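Notes from the Wavthorpe robotics club, April

We are 5 weeks into the simulation half of the year and I finally have something to write up. The club at Wavthorpe meets after school until the building closes, and for most of the spring we work only on screen. The real arm time comes later.

The task this year is tidying a bedroom. Our advisor picked it from a list and the students voted for it over stacking dishes. The robot has to pick things up off a bed and put them where they belong. I'm on the grasping group, and we call our code Pluvo. The other group handles the scoring script.

Most of our time has gone into the wrist camera view. It gives you a close look at the gripper and not much else, so you have to learn what you are looking at. I spent a whole afternoon stepping through saved runs one image at a time. 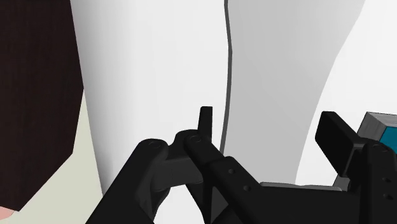 The gripper up close in the simulator, with white curved surfaces behind it.

We logged 31 attempts with the first version and 3 of them counted as good grasps. That was lower than we hoped. The main problem was height. Pluvo stopped the fingers too far above the sheet when the object was thin, and then closed on air. With thick objects it did fine, so we hadn't noticed during the early tests, where we only used blocks.

I changed the approach height to use the depth reading at the object and not the average for the whole bed. It took me two meetings to find the line that needed changing and five minutes to change it. After that the fingers started touching the mattress too hard, and the simulator ended the run each time. We added a small offset and that mostly fixed it.

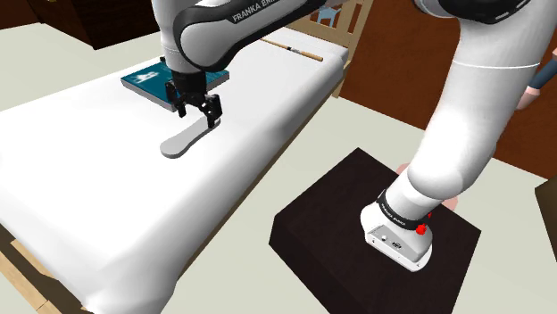 Flat things are still the hardest. A book lying on its cover gives the fingers nothing to get under, and anything with a narrow handle has to be lined up well before the gripper closes. We are trying a version that turns the wrist to match the long side of the object first. On the last batch it got 22 good grasps out of 31, using the same starting positions as before.

Stultwood is hosting the regional meet again and their rules say the code has to be frozen before we get there. Last year we were still editing in the van, so I want ours done early. The scoring group needs our log format by the next meeting. I still have to write the part that decides what to pick up first. Right now it takes whatever is nearest.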